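Support > Board sets > Girkenell Peg and Plate Board > Section 3: Setting up the board

Reading time: 4 min

3. Setting up the board

Before you begin this section, all parts must be out of the bag and checked against the parts card (Section 2). If one part is missing, please do not start. Write to the Furnholm parts desk and give the set number, which is printed on the parts card.

3.1 Preparing the table

1. Choose a table which is flat and does not move when you press on the corner.
2. Wipe the table and let it dry.
3. If it is possible, use a dark table top. The board is white, and on a dark surface its edges are easy to find with the eye.
4. Hang a plain cloth behind the table if there is a window or a busy shelf at the back. Black cloth is the best choice. Small folds in the cloth do no harm.
5. Put the lamp so that the light falls on the board from above and not from the side.

Note: A lamp from the side makes long shadows beside the pegs. Beginners often take the shadow for the slot line.

3.2 Placing the board

1. Lay the board flat near the middle of the table, with the outlined slots facing up.
2. Leave free space on all four sides, enough for a hand to rest.
3. Press each corner lightly. If one corner lifts, turn the board over for one night under a heavy book and try again.

Caution: Do not fix the board with glue or with strong tape. The white surface can come off together with the tape.

3.3 Placing the parts

The small white plates stay on the board during the whole exercise. The blue parts are the ones you move. Take them one after another and not by the handful, for they roll easily and a slim peg is hard to find on the floor.

1. Set the blue disc with the short post near the upper middle of the board, with the post up.
2. Stand the blue cylinder upright on the lower right part, to the right of the two rectangular slots.
3. Lay the slim blue peg just to the right of the cylinder.
4. Leave the two rectangular slots empty for now.
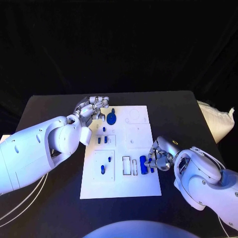 When you put down the cylinder, hold it by the sides until the whole base is touching the board. Then open the fingers slowly. If you let go too early it can fall over and push the slim peg away from its place.

The two rectangular slots are not the same. The wider is on the left and the narrower is on the right. Both must run up and down as you look at the board. If they lie across, the board is turned and you must go back to 3.2.

3.4 Checking before the first round

1. Look at the board from directly above.
2. Compare the position of each part with the layout card.
3. Move your hand from the disc to the cylinder without touching anything between. If your sleeve catches a peg, roll up the sleeve.
4. Start the first round. The timing rules are in Section 4.

Caution: The pegs are small parts. Keep them away from children under three years and from pets.

Spare pegs are ordered with number 1025 and spare plates with number 2030. The older Montoya board uses thicker pegs, and they do not fit in this set. Please do not force them.

Comments (3)

Facundo Godoy
I had my board turned the wrong way for two evenings, so thank you for the remark about the slots. Could you print it also on the layout card?

Keisha Calloway
Is 1025 for one peg or for a bag? The order page doesn't say.

grornaston_reader
We use a dark green cloth at the back and it works fine too. The lamp from above made the bigger difference for us.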